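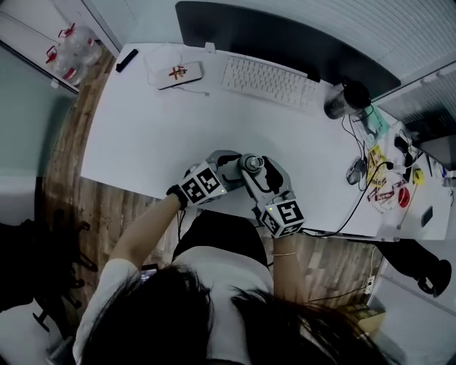
Handling a small metal part at a white desk.

Stainless steel: cleaning, descaling and storage
Zakau Household Notes, November 2025

Most marks on household stainless steel are mineral deposits, heat tint or residue from the cleaner itself. Identify the mark before choosing a product. White chalky film is limescale and dissolves in mild acid. A rainbow or straw colour is heat tint, a surface oxide, and is harmless. Orange specks are usually iron transferred from steel wool or a rusting tap fitting.

Descaling
Dissolve 6 g of citric acid in 200 mL of warm water. Apply with a cloth, leave until the fizzing stops, then rinse twice. Double the quantities for heavier film over a larger area. Vinegar does the same job more slowly and leaves an odour in lids and seals. 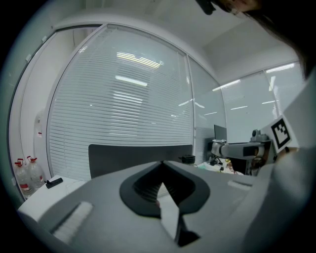

Chlorine bleach should be kept off stainless steel altogether. Chlorides attack the passive layer and leave pits that cannot be polished out at home. The same applies to salt crystals sitting in cold water at the bottom of a pot — add salt once the water is hot, and stir.

Polishing
Work along the grain on brushed finishes. On mirror finishes, use a microfibre cloth with a drop of dish detergent and dry immediately. Nivex cream is suitable for brushed surfaces only; test it on the underside first. Small caps and knobs can be soaked in detergent solution at up to 63 °C, provided they have no plastic inserts.

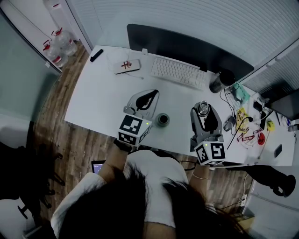 Storage
Dry all parts fully before stacking. Leave lids off in the cupboard, particularly during a humid December. Do not store stainless steel in contact with damp aluminium or mild steel. A sheet of paper towel between nested bowls prevents scratches.

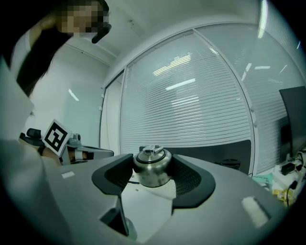
Can heat tint be removed without an abrasive?
Wipe the tinted area with diluted citric acid, wait a few minutes, rinse and dry. Deep blue tint may need a second application.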